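Getting More Out of a Handled Fruit Basket

I am a huge fan of the fruit basket with a big arched handle, the kind most people only bring out for gifts and then shove on top of a cupboard. Mine lives on the table all year and I love it! Fruit that's out in plain sight gets eaten (fruit in the crisper drawer gets forgotten, at least at my house), and a woven basket lets air in from the sides, so you get fewer of those sad soft spots underneath.

Start with a clean, dry basket. Wicker hangs on to crumbs and sticky juice in the weave, so turn it over, tap the bottom hard, and go at the gaps with an old toothbrush. Warm water and a drop of dish soap will do for the stubborn bits. Don't soak it. Let it dry overnight before any fruit goes back in.

Next, look at the handle. It takes all the weight, and the places where it meets the basket are always the first to go. Wrapping it with cord makes a wonderful difference, both to the grip and to how it looks. Start at one side, lay the loose end along the handle, and wind back over it so it's trapped. Keep every turn snug against the last one. A band of colored tape at each end keeps the cord from creeping, and a few more near the top look really cheerful. 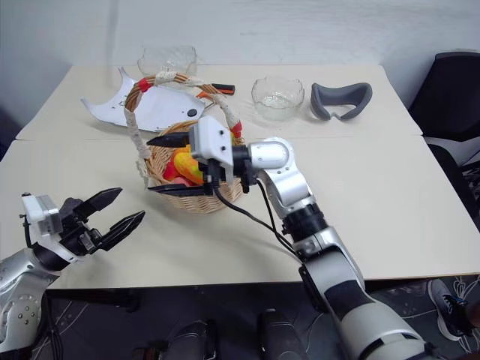 Wicker basket with a cord-wrapped handle and red tape at the top and the joins.

Now the fruit! My friend Renato Dizon got me into the habit of putting the long, heavy pieces in first and leaning them at an angle, with the rounder ones tucked in beside them. They stay put when you pick the basket up, and you can see what you've got without digging. Mangoes and papayas are perfect for this. Let them ripen on the table, then move them to the fridge once they give a little when you press them.

A few more things I've picked up:

Keep it shallow. 2 layers is plenty, and 3 is asking for bruises.

Lift the fruit out from the front, with the handle tipped back a bit if yours swings. If it's fixed, just turn the basket so you aren't reaching under the arch.

Bananas go somewhere else. They speed up everything around them, great if you have a rock-hard avocado and not so great the rest of the time.

If your table is really two tables pushed together (ours is, every time we have people over), stand the basket well to one side of the seam. One bump and the tables shift, and a full basket sitting across the gap can tip.

Check the bottom piece every couple of days. One moldy peach will take its neighbors with it.

When the cord gets grubby, unwind it and start again with a fresh piece. The whole handle takes me 45 minutes with the radio on, and the basket looks new every time!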